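About Us
Updated in March, by the Borby Communications Office

Borby maintains passenger stations and the track beside them on the regional lines between Rosenthal and Rernport. The company was formed by the merger of two maintenance contractors and now employs 400 people at four depots.

Our crews inspect platforms, repair canopies and drainage, and renew platform edges. Most of this work is carried out at night – between the last train and the first – so that the timetable can run as published. Larger projects are planned 12 months ahead with the train operators and the towns concerned.
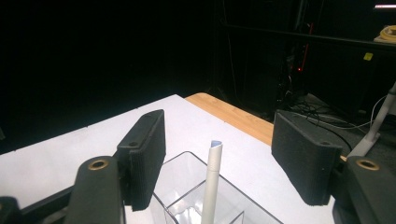 Passengers at Rernport told us last year that they could live with a closed platform, but that they wanted to know by the evening before which one it would be. Notices for planned closures are now posted at station entrances 10 days in advance and confirmed at 6 p.m. on the day before work begins.

Training is provided at our center in Ronolow, where new employees complete a safety course before they are assigned to a crew. Apprentices are admitted each September.

Inquiries about current work should be directed to the depot responsible for the station.

This website uses cookies. By continuing to browse, you agree to their use. Accept | Settings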